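**Unit 7: Source Documents and the Sales Tax Return**
Introductory Business Taxation, evening section
Instructor: Demetrio Echevarría

These notes supplement the assigned reading and will be assumed knowledge in the December examination. Rates and filing dates differ by jurisdiction. The exercises in this unit use the simplified rules issued with the course, and students should not apply them to an actual return.

## 7.1 Collected tax is not income

A registered seller collects sales tax from the customer and holds it until the return is filed. The amount is recorded as a liability on the day of the sale. It does not pass through the revenue account at any stage. In last term's papers the most frequent error was to report gross receipts, tax included, as turnover. This overstates revenue and, where the tax is then computed on the gross figure, charges tax on tax.

Consider Carretero, a retailer of household goods. The firm sells a dinner service for $273 before tax. The entry credits revenue with $273 and credits the tax payable account separately. If the customer later returns the goods, both entries are reversed in the period of the return. The original period is left as filed.

## 7.2 Classification of goods

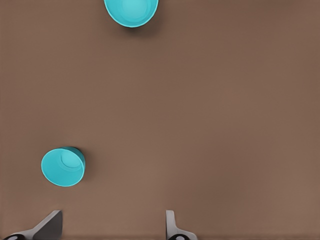 Classification determines whether a sale is taxable, exempt or zero-rated under the course rules, and it must be made item by item. The category is fixed by the nature of the article and the status of the buyer. Color, finish and display have no bearing on it. Two turquoise bowls on a brown tabletop, for instance, are tableware for our purposes, and they would remain tableware if the seller listed them as decoration. Sellers sometimes assume that an item bought alongside exempt food takes on the treatment of the food. Under the course rules it does not, unless the two are sold at a single price, in which case section 7.3 applies.

## 7.3 Mixed supplies

Where taxable and exempt goods are sold together at one price, the price is divided in proportion to the separate selling prices. If no separate price exists for one of the items, the seller must use a reasonable estimate and keep a written note of the method.

**Worked case.** Zusuner sells a gift box for $372. The box contains exempt food with a separate price of $69, and the balance is taxable tableware. The separate prices add up to the price of the box, so no discount needs to be allocated. The taxable portion is:

372 − 69 = 303

Tax is computed on $303 only. The invoice must show both portions. An invoice showing the total alone will not support the exemption.

## 7.4 Records

The following are to be kept for each filing period:

- sales invoices and credit notes, in number order
- exemption certificates supplied by buyers
- the allocation note for any mixed supply
- a reconciliation of the tax payable account to the return

A certificate received after the sale may be accepted if it covers the date of the sale and is on file before the return is submitted.

## Preparation for the next session

Read the Illska case in the course packet and prepare a tax payable account for the period. Deming Han will lead the tutorial group and will collect written answers at the start. Students who have not yet completed the Jultanmont invoice exercise should bring it to the same session.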